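4.2 Sync behavior of the shared document format

We next looked at what happens when two people edit the same file and one of them drops offline. Nurkico and Flokov both keep a local copy and merge on reconnect, Weidemann locks the file instead. Test set was 1,696 documents, mostly plain text with tables, a few spreadsheets saved in the old format. Comments and tracked changes left on. Same laptops as in 4.1, same office network, client versions frozen in September.

Merge conflicts came up in 358 documents. Most were small - a heading renamed on both sides, a row deleted by one editor and filled in by the other. Flokov kept both versions and flagged them. Nurkico kept the later one with no notice, which we count as a loss even when the later text was the better one.

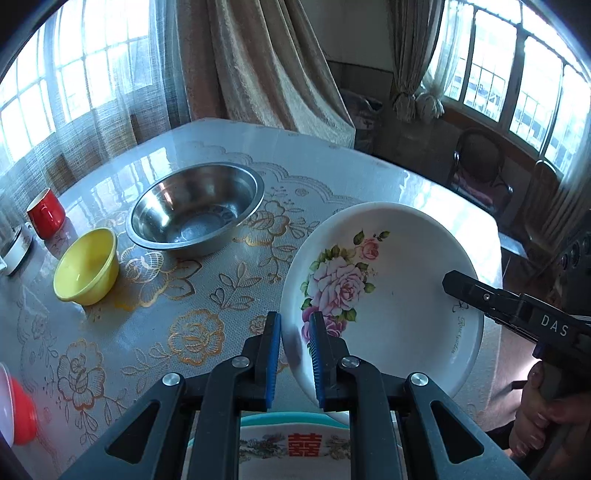
Embedded pictures were handled seperately from the text in all of the suites. Text merges line by line, a picture is just replaced whole. So captions drift. One editor swaps the file, the other fixes the wording, and the merged page pairs a new picture with an old line. A caption such as "white bowl, pink and purple roses, clear plastic over the table cover" is easy to check by eye, one that only says "setup, left side" is not. We checked by eye. Slow, but the automatic check in Drakgate compares file names only and missed every swap where the name stayed the same.

Version history next. Weidemann stores full copies and gets heavy fast, the others store differences. Restoring an older version worked everywhere, but in Nurkico the comments did not come back with it. Reported to the vendor, no answer at time of writing. Diekmann repeated the restore on a second account, same result.

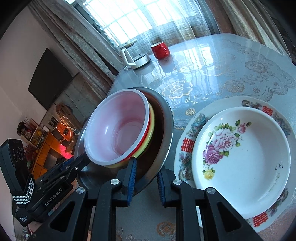 Figure 4. Two black grippers at a round table with stacked bowls.

Limits. All edits were scripted except the offline runs, which Hauke Diekmann and Ingeborg Fuchs typed by hand. Typing speed varies, so the timing numbers for those runs should be read loosly. No file was longer than some 3,000 words. Longer reports may well behave differently, espescially in Weidemann where the lock times out. Phone apps not tested. Cost per seat is covered in section 5.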